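Community kitchen reopens with new worktops and a baking club to match

The shared kitchen at Fluseo House is open again, and the first loaves were out of the oven before nine on the opening morning.

The kitchen had been shut since December while the old worktops were taken out. They had served the building for 13 years and had swollen so badly near the sink that the cutlery drawer needed a good thump to open. Regulars who remember rolling pastry uphill will be delighted with the change!

In their place is a run of grey speckled worktop, fitted by local firm Flekis, with enough clear space for two people to knead side by side without bumping elbows. The gas hob has stayed (after a long debate on the house noticeboard) and so have the deep shelves by the door, now scrubbed and relabelled.

Rokeya Pramanik, who runs the bread mornings, was first in with her flour and her sourdough starter. She has been teaching from her own flat while the work went on, with pupils perched on the sofa arm and dough proving on the bookcase.

"I had eleven tins in my hallway," she said. "My neighbours have eaten extremely well this winter, but I am so happy to have a proper counter again. I keep stroking it. You can scrape dough off it in one go."

Scales are a bit of a passion with Rokeya. She asks everyone to weigh everything, water included, and newcomers spend the first part of the morning doing little else. Cups and spoons are allowed for jam and nothing more. 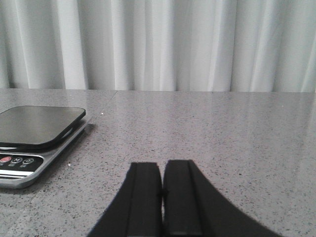
The speckled grey worktop at Fluseo House, with a digital kitchen scale and the white curtain behind.

The curtains caused nearly as much conversation as the counters. Several people had asked for blinds, but Indrek Kļaviņa, who looks after bookings for the house, held out for something soft and pale.

"It was always such a gloomy room," he said. "We wanted people to come in on a wet morning and feel like staying. And curtains go in the washing machine – try doing that with a blind full of flour."

Two groups are already signed up. The bread mornings are back in their old slot, starting at half past eight, and a new supper club called Prostia will have the kitchen in the evenings. Its first menu is bean stew, flatbreads and a plum cake that Indrek has been testing on the office for weeks. He says the fourth version was the good one, though there are colleagues who would argue for the second.

Anyone living nearby can book the kitchen for their own use as well. A session lasts two hours and includes the ovens, the pans and the big mixer, which has been serviced and no longer walks along the counter when it gets to a stiff dough. You need to bring your own ingredients, tea towels and containers for taking food home. Hot pans must go on the trivets, please, and not straight on to the new surface.

There is still a bit to finish. The pantry door is waiting for a handle, and the extractor fan makes a noise that Rokeya compares to a goose. A fitter is due back to look at both.

Bookings can be made at the front desk or by leaving a note in the red box outside the kitchen. Rokeya is also giving away jars of her starter, which is called Javier and is very lively at the moment – bring a jar with a loose lid and leave plenty of room at the top.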